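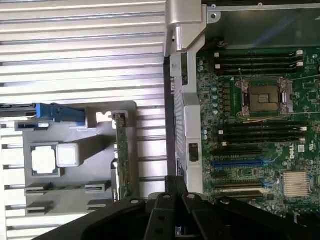

Bench 5, board tray open, socket empty. From "Clause 14," a story.

The rule was written in one line, and the inspector at Clistwood had read it so often that she no longer saw the words. Clause 14: No tool shall enter the volume above an open socket unless the purpose of entry has been logged.

She had come from the Willine office to close out a deviation. The report gave it a number, 370, and a single sentence of explanation: Cell stopped, reason not understood. The cell at bench 5 took used computers apart and sorted what was worth keeping. It had done so through the winter without a stop longer than a tray change. Then, on 16/04/2020, it had halted with a Dell board under it and had stayed halted for 57 minutes, until the shift technician released it by hand.

"Did it fault?" she asked.

"No fault code," the technician said. "It was in hold. Hold is a permitted state."

"Permitted for how long?"

He looked it up. The standard did not say. The Lultiston edition had set a limit, but the limit had been removed in the May revision, when the clauses on waiting were merged with the clauses on stopping. The inspector had been in the room for that revision. She remembered the argument over the heading and could not remember any argument over the limit.

They pulled the log. It was short.

Approach. Socket open, no processor present. Purpose of entry requested. No purpose returned. Hold.

The same four statements were repeated down the page, spaced evenly, more than a screen of them. The technician scrolled to the end and back again.

"The work order says remove processor," he said. "There was no processor. So the purpose was void, and without a purpose it can't go in over the contacts."

"Then it should have gone to the next item."

"The next item was the memory. The slots sit on both sides of the socket. The path crosses."

She drew the path on the back of the report. Gripper in from the front of the chassis, over the expansion slots, over the lower bank of memory slots, over the socket, up to the other bank. He was right. Each move was allowed. The sequence was allowed. The volume above the socket was closed to it, and every route the planner offered went through that volume at some height.

"It could have gone round," she said.

"There's a metal rail on that side. Clause 9 clearance. It won't go within the margin of a fixed edge."

She asked for the handling rules and read them at the bench, standing up, with the cell powered and the guard door shut. They were good rules. She had written several of them. Bent contacts had been the largest single cause of scrap at Wasilewska before the clause existed, and after it they had almost disappeared from the returns. An operator with ten years on the line would have reached across without thinking, and most days the socket would have been fine.

"What did you log when you released it?" she asked.

The technician hesitated. "The field has to be filled in. It won't accept a blank."

"I know. What did you put?"

He turned the screen toward her. Under purpose of entry, in the only free-text box in the whole procedure, he had typed: To get to the other side.

She read it twice. The system had accepted the entry, checked it against nothing, and resumed at reduced speed. The tray had been finished before the end of the shift. Contacts inspected under magnification, no damage found.

"Is that a finding?" he asked.

She considered it. The entry was truthful. It was specific to the task. It had been made before the motion and by a person authorized to make it — all three conditions of the clause, met in full.

"No," she said, and opened the form. In the box for corrective action she wrote that transit should be added to the list of recognized purposes, and that a maximum hold time should be restored, value to be agreed. In the box for root cause she began a sentence about the May revision, deleted it, and began again with her own initials.

Behind the guard the cell had reached another empty socket. It requested a purpose. The technician put his hand on the keyboard and waited for her to tell him what to type.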